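Toothbrush Storage in Shared Bathrooms: Sorting, Holding and Replacing Personal Care Items in a Student Residence

Final Project Report
Submitted by Amos Greenberg and Leilani Blackwood
Household and Product Studies, Drornport College
2020-07-30

Summary

This report presents the results of a project on the storage of toothbrushes and other small toiletries in shared student bathrooms. The project was carried out in Brurmont Hall, a residence of 224 students, in which most bathrooms are shared by four residents. The work consisted of a survey of current habits, a comparison of three types of container, and a set of recommendations to the residence office. The recommendations are given in Section 5.

1. Background

Brurmont Hall was renovated before the current class of students moved in. The renovation replaced the old medicine cabinets with flat mirrors, and each bathroom now has one narrow shelf above the sink. Residents keep toothbrushes, toothpaste, cups and small bottles on this shelf or on the edge of the sink itself. Complaints received by the residence office in March mentioned brushes falling to the floor, brushes touching one another, and residents picking up the wrong brush in the morning.

The project team was asked to propose a low-cost arrangement that could be placed in every bathroom without drilling into the tile. A budget limit of $2,000 was set for the whole building.

2. Survey of Current Habits

A written questionnaire was left in each bathroom and collected one week later. Residents were asked where they kept their toothbrush, how often they replaced it, and whether they had ever used another person's brush by mistake. Of the residents who replied, 17 reported at least one mix-up during the school year. Several added that brushes from the same store multipack were the main cause - the handles are clear, and only a small amount of color separates one from the next.

The answers on replacement were less consistent. Some residents replaced their brush at the start of each semester and others when the bristles had spread. A few could not remember. The question should have offered fixed choices, and this is noted as a weakness of the survey.

3. Items and Containers

The team put together a set of ordinary toiletries for the container comparison. Toothbrushes were chosen in light tones, including clear handles with purple, orange or pale blue, in order to reproduce the problem described by residents. A cup and a small bottle were added, as both appeared often in the survey answers.
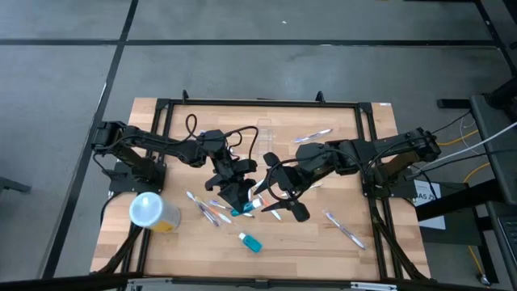 Three containers were compared. The first was a plain round cup, the type most residents already own. The second was a clear rectangular container with open space inside. The third was the Dimirora rack, a plastic holder with separate slots, borrowed from a resident on the second floor. Each was judged on stability, ease of cleaning, separation of brush heads, and the room it required on the shelf.

4. Results

4.1 Round cup. The cup took up the least space and was the easiest to rinse. It was also the least stable. With several brushes leaning to one side it tipped over when the shelf was bumped, and the brushes slid out with their heads together. Water collected in the bottom after one day of use.

4.2 Rectangular container. This container stayed upright in all trials. Brushes rested in the corners, and four could be kept apart if residents took some care in placing them. A small bottle could be stored beside them. One drawback was observed by both authors: an empty clear container is hard to see against a light surface, and it was knocked by hand more than once during setup.

4.3 Slotted rack. The rack gave the best separation of heads. The slots were too narrow for brushes with thick rubber grips, and residue built up around the openings. Cleaning it required a small bottle brush and took eight minutes on the first attempt.

5. Recommendations

The team recommends that one rectangular container be supplied to each bathroom, with a colored band around the outside so that it can be seen easily. Each resident should be assigned one corner, marked with a waterproof Chien label. Cups may be kept for rinsing but should not be used to hold brushes. Small bottles and caps should be stored in the container or taken back to the resident's room, as loose items on the shelf were the most frequent cause of brushes being pushed off.

Containers should be washed with hot water and dish soap once a week. The existing bathroom cleaning schedule can be extended to cover this task.

6. Limits of the Study

The trials were short and were carried out by two people. Long-term wear was not examined, and electric toothbrushes were left out entirely. A follow-up survey would be needed to determine whether mix-ups decrease once the labels are in use. The original questionnaires have been kept by Leilani Blackwood and may be requested through the department office.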